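Setup and Upkeep of a Two-Arm Cell for Sorting Small Metal Fittings
Project report, Skidier Lab course
Submitted 03/03/2025

Summary

Our group took over the two-arm cell called Barbu in October. The job it was given is simple to state: take small metal fittings out of a perforated steel tray and place them one to a pocket in a blue divided tray. When we got it, the cell could do this for a while and then began to miss. This report covers how we set the cell up again, what we changed on the grippers, and the upkeep routine we left for the next group. It does not cover the training of the control software, which belongs to a different course.

1. State of the cell at the start

The cell had been moved between rooms over the summer. The arms were bolted down and powered up without faults, but the notes left with it described the old room. Table height, tray positions and camera angles all had to be checked again. We found three problems in the first two sessions.

The left gripper did not close evenly. One finger reached the part before the other and pushed it sideways.

The wrist camera on one arm had been put back at a slightly different tilt. The finger tips showed up lower in the picture than the saved settings expected.

The cable on the right arm was tied too short. At full reach it pulled on the connector, and twice the gripper dropped off the bus in the middle of a run.

2. Grippers and finger pads

The fingers taper to a point, and each has a pad on its inner face with a fine diamond pattern. The pads are what hold the part, so most of our upkeep time went there. Fine metal dust from the fittings packs into the pattern and makes it slick. We measured how long a pad stays good by counting picks until the first slip. A pad that had been brushed clean lasted about 700 picks. A pad that had only been wiped with a dry cloth did much worse, so we stopped using the cloth.

To even out the closing, we loosened both fingers, closed the gripper on a flat spacer, and tightened the screws a little at a time on alternate sides. This took several tries. The first time we tightened one side all the way and ended up with the same fault in mirror image.

The pointed tips help when a fitting lies close to its neighbors or against a tray wall. They also make alignment matter more. With a small error the tip lands on the ribbed rim of the part and rolls it away.

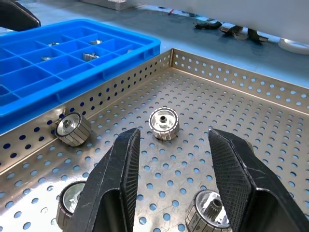
3. Wrist camera check

We wrote a short check for the wrist camera that can be done without opening the control program. Park the arm over the steel tray with the gripper open and look at the live picture. Both tips should be visible, and a fitting placed at the pick point should sit in the gap between them. If it sits to one side, the camera bracket has moved.

The holes in the tray floor turned out to be useful for this. They form a regular grid, so we could line up one row with the two tips and see any rotation right away. We had planned to print a target sheet from the Masadine guide and did not need it.

Light caused more trouble than we planned for. The fittings are polished on the face and so is the tray. With the overhead lamp on full, reflections on the metal were sometimes read as parts. We turned the lamp down to 60 percent and the false picks mostly went away. We did not have time to test a diffuser.

4. Tray positions

Both trays sit next to each other between the two arms, the blue one on the left and the steel one on the right. In the old notes the blue tray was square to the table. We found that a small angle gave the right arm a better path to the far pockets, and its wrist housing stayed clear of the tray walls.

Neither tray is clamped. We argued over this. Clamps would keep them from creeping, but a gripper that comes down hard on a clamped tray takes the whole load in the fingers. We left them loose and added a position check every 26 cycles, where one cycle is one full steel tray emptied. The check takes less than a minute.

5. Cables

The right arm's cable now has a loop over the wrist with enough slack for full reach, then runs down the side of the arm. We moved the arm through its whole range by hand with the power off and watched the connector at each end position. After that the gripper stayed on the bus for the rest of the project, a total of 2,000 picks.

The slack loop has a cost. It can hang low enough to touch the rim of the steel tray when the arm is folded in. A soft sleeve would protect it, and we have listed one under parts to order from Tirkudlow.

6. Final run

For the final run we filled the steel tray, started the program and kept our hands off the stop button unless a part left the table. We counted a pick as good only if the fitting ended up inside a pocket, in any orientation. Two fittings in one pocket counted as a miss. The last few parts in the steel tray are the slowest, and the arm often makes a second approach when a fitting stands near a wall.

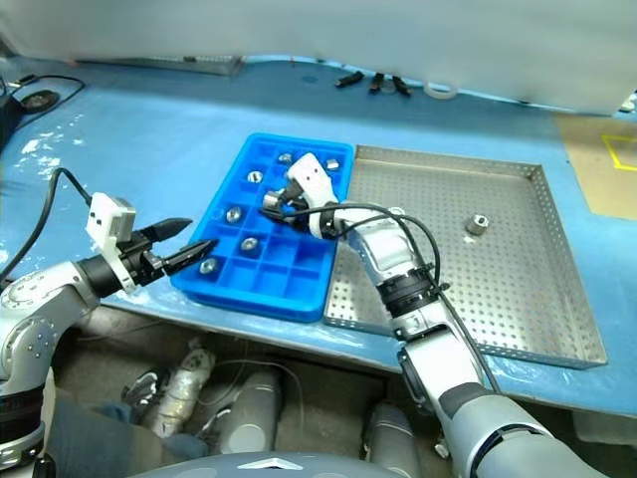 The Skidier teaching staff wrote back that the loose trays were acceptable for a course cell, but that they would like to see the check interval tied to a measured drift instead of a fixed number of cycles. They also asked for the pad brushing to be logged with the pick count each time.

We agree with both points. The log sheet now has a column for the pick count. The drift measurement is still open, and the next group will need to do it before changing the interval.

7. Routine for the next group

Before each session: brush all finger pads, close each gripper on the spacer, and look for a gap on either side.

Once the arms are powered: do the wrist camera check on both arms, then check the tray positions.

After each session: park both arms, look over the cable loop for wear, and write the pick count in the log.

The spacer and the brush are in the top drawer under the Barbu controller. Spare pads are in the same drawer, and there were four left when we finished.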